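17. November

Seit wir hier in Enitz wohnen, also seit fast acht Jahren, gibt es in diesem Haushalt die grüne Kiste. Dunkelgrün, länglich, vorne ein kleiner Metallverschluss. Gekauft habe ich sie bei Bozkurt, dem Trödelladen unten an der Brücke, eigentlich als Nähkasten. Genäht habe ich dann ungefähr so viel wie vorher, nämlich gar nichts, und so ist nach und nach alles in die Kiste gewandert, was klein ist und keinen Platz hat. Schachteln vor allem. Ich kann keine Schachtel wegwerfen, das wisst ihr, wenn ihr hier schon länger mitlest (und wenn nicht: willkommen, ihr werdet es noch merken).

Diese Woche war das Zimmer dran. Ich wollte es schon im Juni machen, da war es mir zu heiß, dann kam der Urlaub, dann der Besuch, dann die Steuer. Jetzt ist es draußen ab halb fünf dunkel, und ich habe plötzlich Lust, Sachen umzuräumen. Das habe ich jedes Jahr im November. Andere backen.

Angefangen habe ich beim großen Tisch, dem dunkelgrauen mit der Holzmaserung und den weißen Beinen. Der ist von Ilance, und ich hänge an ihm, obwohl man auf der dunklen Platte jeden Krümel sieht und jeden Staubfussel gleich doppelt. Mein Plan war ganz einfach: alles runter, abwischen, nur die grüne Kiste wieder drauf und dann in Ruhe entscheiden, was hineindarf. Das Runterräumen ging auch flott! Nur liegt das Zeug danach ja irgendwo. Bei mir liegt es meistens auf dem Bürostuhl. Der schwarze mit der hohen Lehne ist vermutlich das am wenigsten besessene Sitzmöbel der ganzen Straße, weil immer etwas Kleines drauf wohnt, bis ich mich entschieden habe, wohin damit. Irgendwas Grünes, irgendwas Rosanes, man kennt das.

Zum Boden muss ich auch noch was sagen, weil mich beim letzten Beitrag mehrere danach gefragt haben: Ja, die Dielen sind absichtlich so, helle und dunkle braune Bretter im Wechsel. Ich fand das am Anfang furchtbar unruhig. Inzwischen finde ich es praktisch, man sieht darauf deutlich weniger als auf dem Tisch. Manchmal zu wenig. Eine Reißzwecke auf einem dunklen Brett findet man erst mit dem Fuß, und ich laufe zu Hause grundsätzlich barfuß, auch im November. Ich habe es diese Woche wieder geschafft und sehr laut geschimpft.

Am längsten gedauert hat natürlich das mit den Schachteln. Ich nehme jede einzeln in die Hand, und dann geht es los: Was war da drin, was könnte da rein, ist die nicht eigentlich hübsch? Die kleine mit dem knallgrünen Etikett und dem blauen Oval drauf zum Beispiel ist objektiv betrachtet einfach nur eine Schachtel. Aber dieses Grün! Neben dem dunklen Grün der Kiste sieht das richtig frech aus. Weg kommt sie auf keinen Fall.

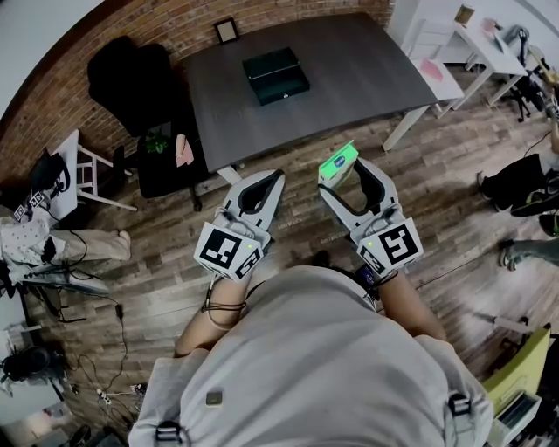

Man solle doch einfach alles in Kisten ohne Deckel tun, schrieb mir neulich eine Leserin, dann sehe man, was man habe, und höre von selbst auf, Schachteln in Schachteln zu verstecken. Bei ihr stünden seit dem Frühjahr nur noch offene Körbe im Regal, und sie habe seitdem keine einzige Schere mehr doppelt gekauft.

Ich habe darüber wirklich nachgedacht, beim Wischen und beim Abwaschen und auch noch abends im Bett. Und ich glaube, sie hat recht, was die Scheren angeht. Ich habe nämlich zwei Scheren gekauft in diesem Jahr, beide, weil ich dachte, die alte sei weg. Die alte lag in der grünen Kiste, ganz unten, unter einem Beutel mit Gardinenröllchen für Gardinen, die wir gar nicht mehr haben.

Aber offene Körbe sind für mich trotzdem nichts. Ich hatte das mal im Flur, so eine Phase, und da lag nach kurzer Zeit in jedem Korb obenauf Post. Ein Deckel hält wenigstens die Post ab. Außerdem mag ich den Moment, wenn man den Verschluss aufmacht und der Deckel so ein Stückchen hochkommt. Zugegeben, ganz zu mache ich sie selten. Wenn ich am Sortieren bin, bleibt sie einen Spalt offen stehen, sonst fummele ich jedes Mal wieder an diesem winzigen Metallding herum, und meine Fingernägel sind dafür zu kurz.

Mein Kompromiss sieht jetzt so aus: In die grüne Kiste kommen nur noch Sachen, die selbst in einer kleinen Schachtel stecken. Nichts Loses mehr! Kein Gummiband, das sich um alles herumwickelt, und keine Schräubchen, von denen man nicht weiß, ob irgendwo gerade ein Möbelstück ohne sie auskommt. Für das Lose gibt es jetzt ein Marmeladenglas auf der Fensterbank. Wenn es voll ist, wird es durchgesehen. (Ich höre euch lachen. Es ist ein großes Glas.)

Dann hätte ich noch die Sache mit den Kabeln. Ich habe sie mir diesmal nicht vorgenommen, und das war auch richtig so, finde ich. Kabel sind ein eigenes Wochenende. Sie sammeln sich bei uns auf dem Boden rund um den kleinen weißen Hocker und die Steckdosenleiste, ein schwarzes Knäuel, und wenn man an einem Ende zieht, bewegt sich am anderen etwas, mit dem man nicht gerechnet hat. Ich habe mir bei Bozkurt schon Klettbänder hinlegen lassen. Zwei Rollen, das müsste reichen. Wer Erfahrung hat mit diesen Kästen, in denen die ganze Leiste verschwindet, darf mir gern schreiben, ich bin da unentschlossen. Die schönen sind teuer und die billigen sehen aus wie Brotkästen.

An der Backsteinwand lehnt übrigens immer noch der kleine schwarze Bilderrahmen. Lehnt, nicht hängt. Die Wand ist rund gemauert, und wer schon mal versucht hat, einen geraden Rahmen an eine runde Wand zu hängen, weiß Bescheid: Er wackelt, oder er steht an den Seiten ab. Den Bohrer im roten Backstein anzusetzen, traue ich mich außerdem nicht. Also lehnt er. Ich habe ihn beim Wischen einmal hochgenommen und genau so wieder hingestellt, und ich finde, inzwischen gehört das so.

Was rausgeflogen ist, wollt ihr bestimmt auch wissen. Die Gardinenröllchen. Ein Stapel Gebrauchsanweisungen, darunter die für einen Toaster, der schon in der alten Wohnung kaputtgegangen ist. Stifte, sehr viele Stifte, ich habe jeden auf der Rückseite von einer Gebrauchsanweisung ausprobiert, und das hat einen Heidenspaß gemacht. Und eine Tasse voller Schlüssel, zu denen es keine Türen gibt. Von denen habe ich einen behalten, den mit dem runden Kopf. Der war so schön schwer.

Die neue Schere darf ins Büro mit, und die andere neue kommt in die Küche, wo bisher immer mit dem Brotmesser die Milchtüten aufgesägt wurden. Insofern war der Doppelkauf am Ende fast vernünftig – ich rede mir das jedenfalls so schön, wie es geht.

Ein Tipp noch zum Abwischen, falls jemand auch so eine dunkle Platte hat: Ich habe ewig mit irgendwelchen Sprays herumgemacht und immer Schlieren gehabt. Jetzt nehme ich lauwarmes Wasser mit einem winzigen Spritzer Spülmittel, wische in Richtung der Maserung und gehe gleich mit einem alten Geschirrtuch hinterher. Wirklich gleich, nicht erst Kaffee holen. Ich habe erst Kaffee geholt und durfte die linke Hälfte noch mal machen.

Nächste Woche fahre ich nach Zatville auf den großen Flohmarkt, und ich habe mir fest vorgenommen, keine Schachtel zu kaufen. Eine Lampe vielleicht. Der Tisch könnte eine Lampe vertragen, jetzt, wo wieder Platz drauf ist. Falls jemand von euch auch hinfährt, schreibt mir in die Kommentare, wo man dort halbwegs vernünftig parken kann, beim letzten Mal bin ich zwei Runden um den ganzen Ort gefahren und habe am Ende vor einer Gärtnerei gestanden.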